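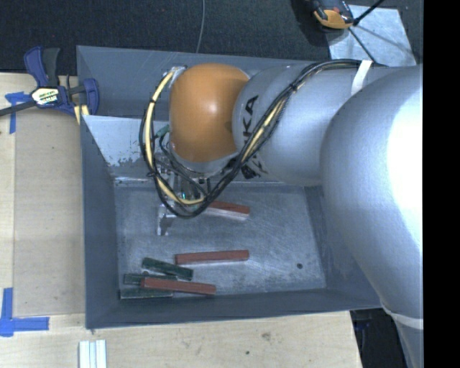
How to hand a picking job over to a robot arm at Hindgate

These steps are for line leads whose station is moving from hand picking to an arm. Milagros Buenaventura wrote the first version in October after the Brumo line changed over, and it has been corrected twice.

1. Tell the pickers before the fitters arrive. Say which shifts are affected and what each person will do afterwards. On Brumo, two pickers moved to checking and one went to goods in.

2. Agree who clears a stopped arm. It must be a trained person on every shift, named on the board.

3. Clamp the bin and mark its place on the table with tape. If the bin shifts, the arm will miss. Check the clamp at the start of the shift.

4. Run 100 picks with the old team watching. Write down every miss and what the part was lying against. Blocks that overlap or sit tight to a wall need the closest watching.

5. Keep one hand-picking bench open for 16 shifts. Troels Bisgaard can lend a spare bench.

6. Change the targets. A checker should not be measured on a picker's numbers. Our old figure of 2,344 parts a week no longer applies to any person.

Never reach into the bin while the arm is live, even for one part. Press stop, wait for the light, then open the gate.

Questions about pay grades go to Lucero Urrego. Faults go to Tae-yang Ban on the maintenance desk.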